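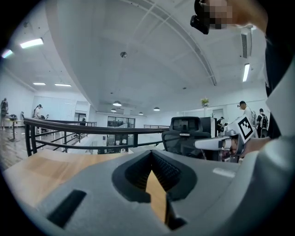 Hand-held gripper collection

Hand-held gripper collection is a way of recording examples of manual work for a learning system without using a robot arm. A person holds a gripper fitted with a camera and does the task directly. The video and the estimated path of the gripper are later used to train a policy, the program that controls a robot.

Equipment

Many setups use two grippers, one for each hand. A square black-and-white marker may be fixed to the housing so that one gripper's position can be worked out from the other's camera. A wide-angle lens keeps both the fingers and the surrounding room in view, at the cost of strong distortion near the borders. Some operators also wear a device on the head.

Procedure

A recording of one task from start to finish is called an episode. Operators usually begin with a calibration run at the table.

The Sevar collection, led by Anneliese Engelhardt at Dretham, contains 3937 episodes covering 14 tabletop tasks. Of these, 330 were set aside for testing and 1741 were made with both hands.

Limitations

Fast motion can blur the marker and break tracking. The operator's arm may also reach positions that a given robot cannot, and such episodes are normally filtered out before training.

See also

Imitation learning
Teleoperation
Fiducial marker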